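Week 4: Speckled surfaces (terrazzo and its imitations)

Please read before the visit to the Ferley showroom. Bring your own hand lens.

## 1. What we call terrazzo

Terrazzo is made from stone chips set in a binder, then ground and polished. The binder can be cement or resin. Many countertops today only take the look, and the pattern is made in another way. For this reason we say "terrazzo-style" until we have seen an edge or a broken piece.

## 2. Reading the pattern

First look at the ground color, then at the flecks: their size, their colors and how close they stand to each other. Distribution is seldom equal over the whole surface. 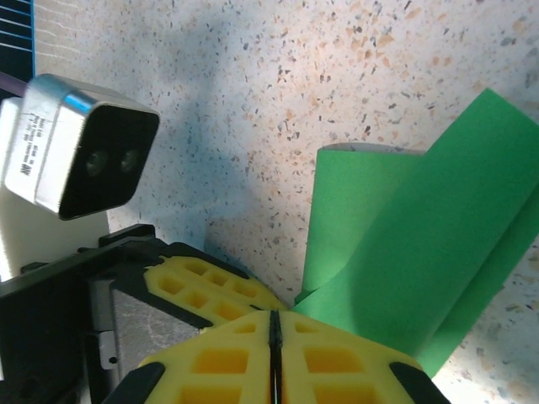 *Fig. 1. Terrazzo-style countertop, pale cream ground with tiny flecks in gray, black, tan and orange. Compare the density at upper right with the rest.*

Light changes the reading very much. In strong light the cream looks almost white, and in shadow the same cream goes to bluish gray. Always note the light in your sheet before you write the color.

## 3. Exercise

- Choose one sample from the Ocampo box and mark a square of 100 mm.
- Write all fleck colors, the most frequent first.
- Repeat in shade.

Grinding is done in steps, and for the Trisivar samples the last grit was 3000. Sample 11 is not polished, please do not clean it with water.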